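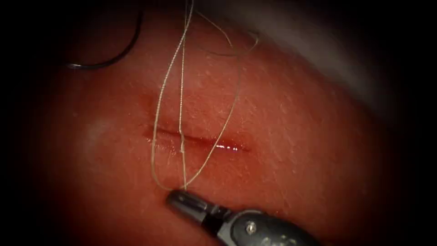 Thread: How long a tail for interrupted stitches?

threadbare_2092 wrote:
Short slit, fine pale thread, and I seem to have brought enough of it to moor a ferry. It loops left, it loops right, it meets itself at the bottom. Does everyone cut it down before starting? The Marinho handout is silent on the matter.

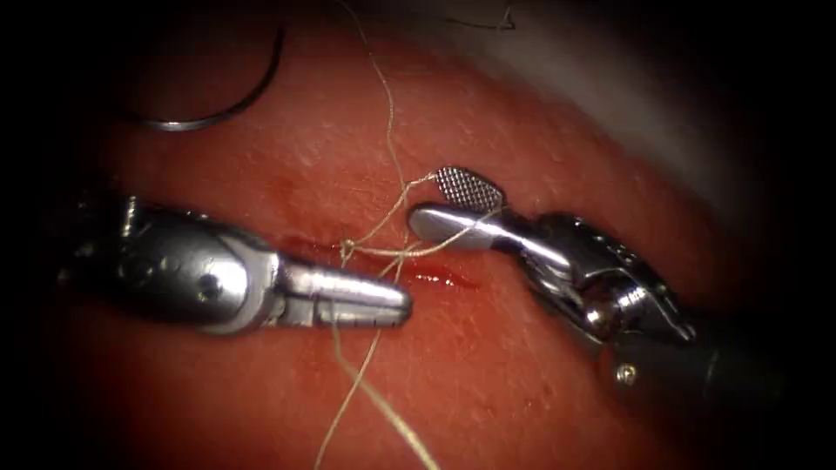
slipknot247 wrote:
Cut it. Long thread is a hobby in itself. And pull in line with the wound, please, the edges have done nothing to you.

marrowfat wrote:
Disagree. Cut it short and you'll run out mid-knot, then spend the evening swearing at the stub. I leave plenty and park the slack to one side.
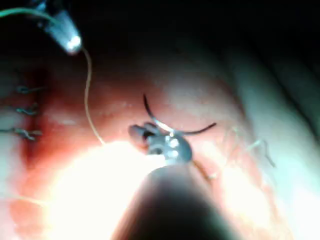 Finished stitches to the left, curved needle in the jaws.

slipknot247 wrote:
"To one side" is doing a lot of work there. The lowest one has a tail with ambitions.

marrowfat wrote:
Tails can be trimmed. Pride can't. 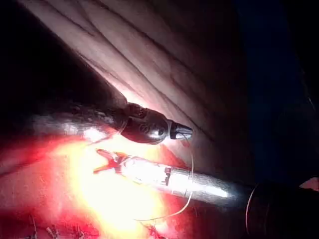 Re: Folds in the tissue

threadbare_2092 wrote:
Separate grumble. Do you flatten the folds first or work round them? I've been working round them, badly.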